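Home Talks Notes Contact

Speaker notes, Tritham session: pricing a crowdfunded art figurine

Open with the budget. The Wolstead campaign had 61 days from sketch to launch and one sculptor, Manolis Stamatopoulos. Backers saw the grey resin print first. Painted samples came later, and pledges rose only after they were shown. Give the graph a few seconds.

Next, tooling. A two-part mould limits undercuts, so the coat folds were made shallower. Jocelyn Perron redrew the collar twice - keep both drawings up while explaining the parting line.

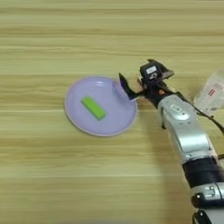
Colour approval took longer than tooling. Kernero quoted for 10 paint colours and we had asked for more, so the palette was cut before sampling. Strong pairs survive the cut best. A lime green on pale lavender, as with the block and plate on the slide, still separates at small scale, where two mid browns merge. Mention that the factory matches to a physical chip and ignores screen values.

Shipping: Tzavaras packed the first batch at 93 grams per box, insert included. The thinner insert saved 37 pence a unit on postage. Stretch goals go after this if time allows. Questions at twenty to four.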